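Rental flat arrival and departure check, Durnholm
with comments from our stay, February

Done on the phone, standing up mostly. Use it, change it, whatever. Two adults and a teenager, second floor flat booked through Prarka, name on the buzzer is Hjaltadóttir (the owner's company, not a person, took us ten minutes on the step to work out).

BEFORE YOU GO UP

1. Street door locks behind you. OK. Stiff, lift handle while turning.
2. Stair light. Works on a timer, runs out before second landing. Carry a flashlight or phone.
3. Handrail. OK to first floor. Loose bracket above that. Reported.
4. Key safe code changed since last guest? ASK. Ours had not been. They changed it same evening after I called.

INSIDE, FIRST TEN MINUTES

5. Smoke alarm, press button. Hall one OK. Bedroom one dead, battery missing altogether. Owner brought one by 7 pm.
6. Carbon monoxide alarm. Present, by the boiler. Tested OK. I still pack our own.
7. Second way out. None, it's one staircase. Window in back room opens onto a flat roof but the drop after that is too far. Noted, talked it over with the teenager, who rolled eyes.
8. Windows. Kitchen one has no restrictor. Would be a FAIL with small kids.
9. Hot tap. Very hot. Scalding, really. Run cold first.
10. Outlets. One cracked cover behind the bed, FAIL, did not use. Adapters ok, dont stack them.
11. Heater. Panel type. Nothing on top of it, nothing drying over it. We used the rack in the bathroom.
12. Table and chairs. Sit on each chair before trusting it. One wobbled, moved to the hall.

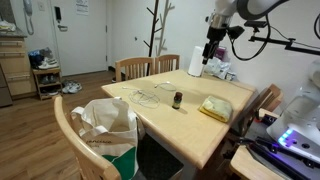 Item 12, table. Sturdy, no comment.

13. Deposit. They hold 700 on the card. Take photos of any marks before unpacking, send them through the booking page so there is a time on them. Scratch on hall floor, stain on sofa arm, chip in the basin. All sent by 4:30.
14. Emergency numbers on the wall. Yes but sun-faded, last digit of the owner's number not readable. Got it off the booking.
15. First aid kit. Box yes, contents one bandage and a leaflet. Bring your own.

DAY TRIP OUT TO SKIVELL 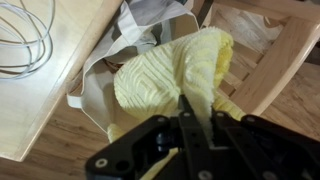 Page last changed: February, 9:15 pm (ferry times taken out, they were wrong)

16. Shoes. Proper soles. The cliff path is clay when it has rained and it had rained.
17. Path length. Sign at the bottom says 800 yards to the lookout. Felt like more. Last part is steps cut in the rock, no rail on the sea side.
18. Tell someone where you are going. Left a note at the flat. Phone signal gone after the second gate.
19. Bus back. Last one 5:10, stop is the far side of the bridge. Have the number for a cab. Fare quoted to us was 39, we didn't need it in the end.
20. Cash. Cafe at the bottom takes no cards, nor does the parking lot. I carry 50 in small bills apart from my wallet. Worked out fine, soup was good.
21. Layers. Wind at the top is something else. Teenager in a hoodie, regretted it.
22. Turn-round time. Agree it before setting off. Ours was 2 pm wherever we had got to. We were at the lookout by 1:20 so never tested.

LEAVING
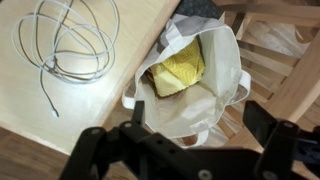 Compiled by: the one in our family who carries the folder. Trip planner and list keeper.

23. Passports out of the drawer and in hand, not in a bag inside another bag. OK.
24. Chargers. Check every outlet, incl. behind the bed and in the bathroom. We left one in Prarka's last place and never saw it agian.
25. Stove off, knobs checked by two people. OK.
26. Windows shut, heater down to low. OK.
27. Trash down to the yard bins. Lid is heavy, mind fingers. Minor pinch, mine.
28. Fridge. Empty except milk, which the owner said to leave.
29. Final photos, every room. Sent from the stairs.
30. Key back in the safe, scramble the dials, try it once. OK.

OPEN ITEMS
Handrail bracket, still loose on the morning we left.
Cracked outlet cover, owner says electrician booked.
Kitchen window, no answer yet.
Deposit, came back in full after four days.

Would stay again if the handrail gets done. Asked for the first floor flat next time, waiting to hear.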